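The Long Straight to Dehghan
By Roya Tehrani

Ask anyone in Tamov for a good drive and they'll send you up to the lake, where the parking lot fills by ten. Ask Mojtaba Mazandarani and he'll get out a pencil and draw you a line on a napkin -- the old hill road to Dehghan, 30 miles of it, best in the dry months.
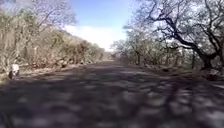

He has been driving it for 13 years, first in a bread van and now in whatever he happens to be fixing, and I had him beside me with the windows down on a Wednesday morning. What a road! The first stretch out of Tamov is all bends and farm gates, and then you come around a shoulder of the hill and it simply opens up and goes. Mojtaba likes it before the trees fill in, when the sun gets through the branches and throws shadows all over the surface, and you keep slowing down just to look at them.

So we slowed down. We pulled over twice, once for coffee from his thermos and once so he could show me where the bread van had died (a fan belt, in January, with a full load of rolls).

The pass at Sandora tops out at 3240 feet, although the sign at the tea house insists on 3199, and the owner will argue the point with you over a plate of eggs. Order the eggs. Fill the tank before you leave Tamov, too, as the pump at Sandora keeps its own hours.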